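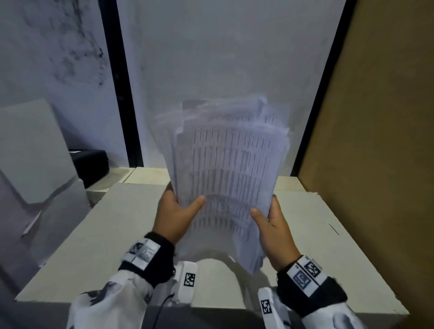
Is the Marnurgate loafer going to be in stores by November?

The black one will be. The brown suede is waiting on soles, and we would sooner tell you now than let you find out from a shop window.

Last updated: November, 4:40 p.m.

Progress report to the Jarklow fund, second period

When you agreed to back a line of men's dress shoes made in town, we promised two styles, a fitting trial and a report you could read over one cup of coffee. The styles exist. The trial is finished. The coffee is up to you.

We put the black loafer on 191 men who normally wear sneakers and asked them to keep it on for a working day. Most complaints concerned the heel, which gripped like a nervous passenger. Mazurek, who cut our lasts, have since shaved the back curve and softened the lining. A smaller group objected to the tassel on moral grounds. The tassel has been moved to the brogue, where people expect that sort of thing.
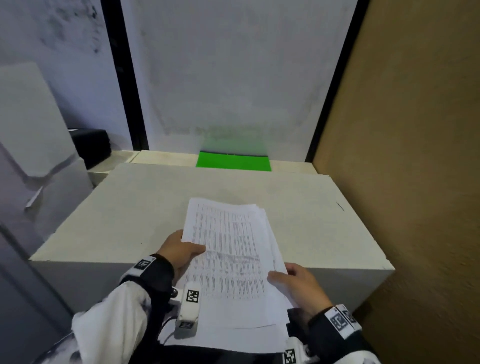
Sizing took longer than planned. Our half sizes ran narrow in the toe, and the wide fitting turned out to be the regular fitting with a more generous label. Both patterns have been redrawn, and the new wide is wide. We paid for the extra pattern work out of the advertising money, so the launch party is now a launch table with a cloth on it.

Orders stand at 789 pairs, nearly all black. Horkex have taken the largest share for their downtown stores and want the shoe boxed without tissue paper, a request we granted before they finished the sentence. The brown suede has had plenty of compliments and very few buyers, and we are learning the difference.

Still open: the sole supplier for the suede, the price of resoling, and whether a penny loafer needs a slot that fits a penny. Ours currently doesn't. We are asking for no new money this period, only for two more months on the suede. Sample pairs are at the workshop if you would like to try them, and please bring thin socks.

This site uses cookies to remember your preferences. Accept | Manage settings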